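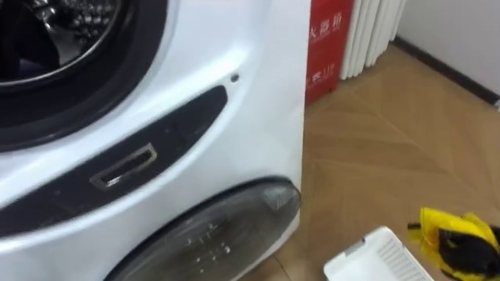
Zilwood opens its laundry room to anyone with a sock problem

PRESS RELEASE - OCTOBER

Zilwood, the shared house for makers and long-term guests, has opened a laundry room on its ground floor. Until this month, residents took their washing to the launderette on Rothe Street, or let it build up and hoped for the best.

The machine is a two-door model, with a big round door at the top and a smaller one below. House rules give the lower door to small things: socks, tea towels, the cloth napkins people bring home from weddings. Duvets go upstairs in the lift and out to a proper cleaner. This has been explained to the second floor already.

"We asked residents what they wanted most and 459 of them answered," said Dörte Schwerdtfeger, who runs the building. "A sauna came first. We have bought a washing machine."

Washes are booked by the hour from 7 am, with a limit of 2 loads per person per week. Anything left in the drum after the slot ends goes into a basket on the floor, where it will be seen by all who pass. 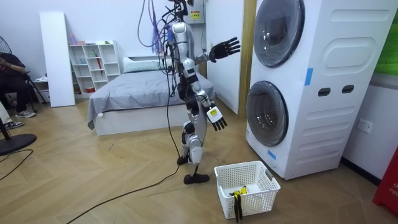 Zilwood House Services - Laundry and Linen

The white plastic basket has small square holes in its sides and a cut-out handle, and belongs to the room. Residents are asked to bring it back. Four of its older cousins are thought to be holding vegetables.

Hauke Haberkorn of House Services chose the herringbone floor and would like it kept dry. "I have seen what people do with liquid softener," he said. "Carry the bottle upright. Put the cap on. I don't think that's a lot to ask of adults."

The work cost about 1000 euros less than planned, and the money has gone on drying racks. A short guide to sorting colours, written by Yuxi Xue after an incident with a red scarf, is free at the front desk.

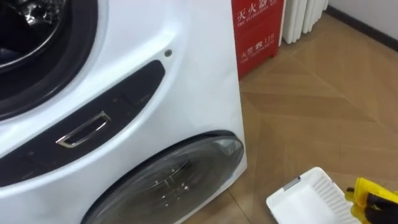

The laundry machine at Zilwood, with the fire extinguisher cabinet behind it.

Press visits can be arranged through Mareike Lenz at the Zilwood front desk. Visitors may bring one load.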